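Draft 3/1/20 – F. Boutros, comments to me not the whole list pls

## 3. Materials and methods

### 3.1 Sites and paper stock

Samples came from two record stores, Estholm and Pemdale. Estholm is a dry basement with a working air handler. Pemdale is the old annex, no handler, windows painted shut, humidity all over the place from one season to the next. Both hold the same run of parish ledgers, printed on the same stock by the same firm (Ng), which is why we picked them. Same paper, same ink, same age, different rooms. Hard to get a cleaner comparison without making the paper ourselves.

The full pool was 900 loose sheets, the ones already detached from their bindings before we got to them. No bound leaves were cut. From the pool we drew 80 sheets for fading tests, half from each store. Draw was by random number against the shelf list. Sheets with water stains, tape repairs or pencil notes across the test area were put back and the next number taken. This happened more at Pemdale than at Estholm, and we come back to it in Section 5, since it likely makes the Pemdale sheets look better than the room deserves.

Alongside the ledger sheets we ran colored wrapper papers. These are the pale blue, buff and violet-gray covers that sit around each quarter's returns. Wrappers fade faster than the ledger pages and readers complain about them more, so they are worth a test of their own. They are also thinner, and curl badly once out of the folder.

### 3.2 Light exposure

Exposure was done in a plain light box with the lid off, lamps overhead, sheets face up. Each run lasted 17 days. We did not try to copy reading room light exactly. The aim was enough light to see a difference between stores in a reasonable time, not a forecast of how long a given sheet will last. Readers wanting a forecast should look elsewhere, the method is not built for it.

Half of every sheet was covered with black card as its own control. Card was held down at the corners with small weights. An early trial used clips and these left dents, so clips were dropped. Card was checked each morning and any that had slid was noted in the run log. Two runs were thrown out for this reason and repeated.

Sheets were moved one place to the left each day so that no sheet sat under the same lamp for the whole run. Lamps were not all equally bright. We measured them at the start and at the end and the ranking held, so the daily shift should take care of it.

### 3.3 Film covers

A second set of runs looked at clear film over the paper. A lot of small archives do this for display – lay the sheet flat, film over the top, tape the edges down – and there is next to nothing written on whether the film helps, hurts or does nothing. We had 20 sheets for this arm, all wrappers, all from Estholm.

Film was cut larger than the paper on every side so that the tape never touched the sheet. Tape went on the film and the table only. Some wrinkling in the film is hard to avoid with large pieces and we did not discard covers for it, see Figure 1. Wrinkles matter mostly for the readings. They throw bright streaks across the paper and a color meter held over one gives nonsense. All readings were therefore taken with the film folded back, sheet in place, then the film laid down again along the same line.

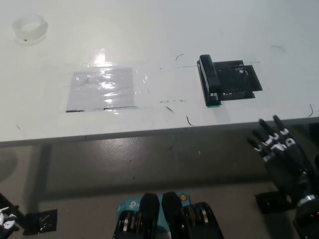

**Figure 1.** Pale lavender-gray paper under clear film taped to a white tabletop. Note the wrinkles and the highlights across the covered sheet.

### 3.4 Color readings

Readings were taken with a Celtix hand meter, set on a paper mask with a round hole so it landed on the same spot each time. Five spots per sheet, three on the exposed half and two on the covered half. The mask was made fresh for each sheet size. Readings at day zero, then every third day, then at the end of the run.

The meter was zeroed on its own white tile before each sheet. Tedious but worth it. In the January pilot we zeroed once per session and the drift over a long afternoon was bigger than the fading we were trying to see. None of the pilot data is used here.

Spots that landed on ruled lines or print were shifted to the nearest blank area and the new place marked on the sheet map. For the wrappers this was rarely needed, as most carry only a stamped number near the top edge.

### 3.5 Reader panel

Numbers from a meter don't say whether anyone would notice. So we also showed sheets to a small panel of readers, all regular users of one store or the other. Each was given pairs of sheets and asked one thing, which is more faded, with "can't tell" allowed. No time limit. Pairs were shown on a gray board by a north window, never in direct sun.

Panel members were not told which store a sheet came from. A few guessed anyway, the Pemdale sheets do have a smell. We kept there answers in but ran the totals both ways, with and without, and the order of results did not change.

### 3.6 Analysis

Change in color was worked out per spot as the gap between the day zero and final reading, then averaged within each half sheet. Covered-half change was subtracted from exposed-half change. Everything reported in Section 4 is this net figure unless we say otherwise.

Stores were compared with a simple rank test. Spread was wider at Pemdale and we did not want to lean on anything assuming equal spread. The film arm was treated seperately, as it has no Pemdale sheets in it and can't speak to the store question at all. Wrappers and ledger pages are never pooled.

Missing readings (meter battery, twice) were left missing. The run log, sheet maps and raw readings are kept at Estholm with the shelf list and can be copied on request.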